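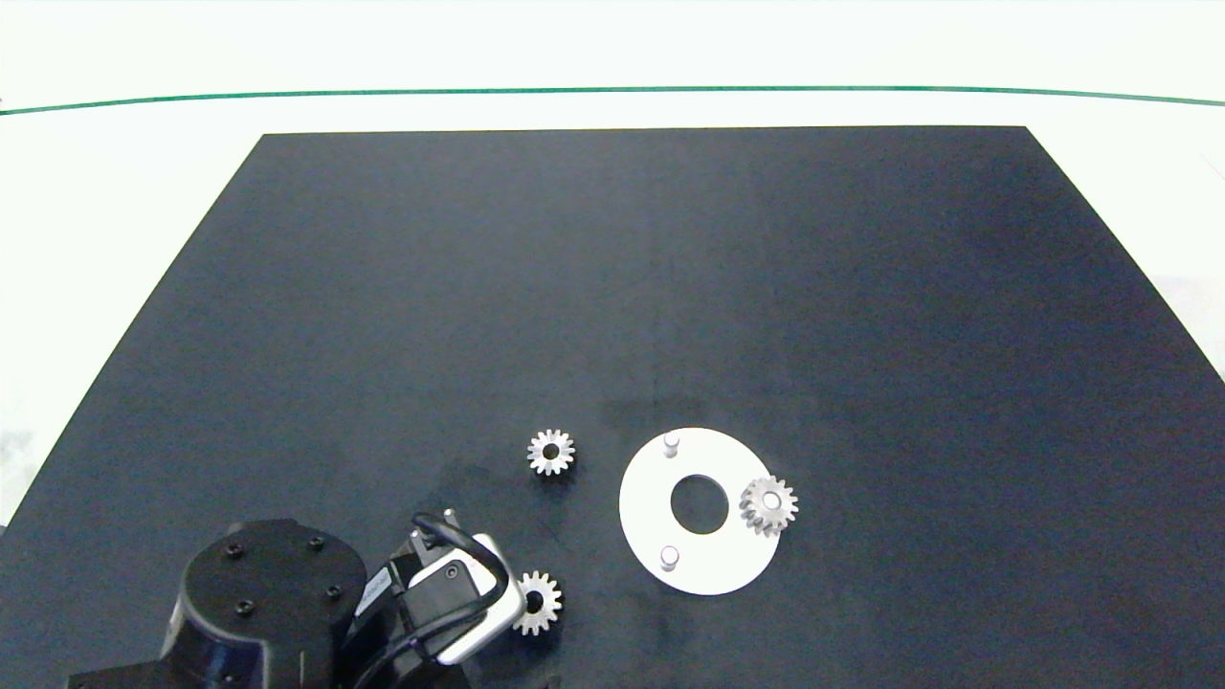

How to get through the gear task at the Vaklow student build

Your club has one arm, one plate and a heap of confidence. Start by spending the confidence on the pegs. Lower a gear by hand first, so you know what a good fit feels like before the arm shows you a bad one.

Next, teach four points: above the gear, at the gear, above the peg, at the peg. Save them under names you can read next week. Last June we had a point called "final2b", and it drove into the table.

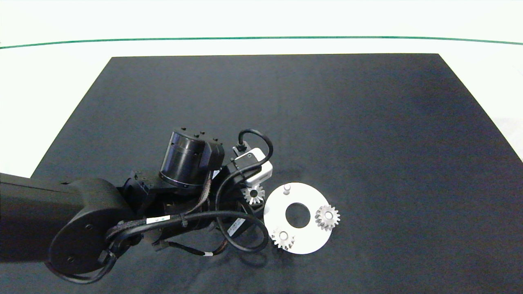 Cables deserve five minutes before every run. Swing the arm through its whole reach at low speed and watch for anything that goes tight. A loop hanging under the arm, like the big black one here, should have slack at full stretch and still stay off the plate. Check the small one over the gripper too, then tie back whatever offends you.

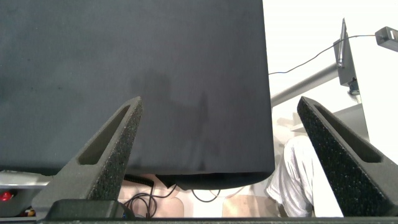
How many practice runs should we do before the Drevent round?

Eleven in a row without touching the arm. If run ten fails, go back to one and try to be nice to whoever wrote the code.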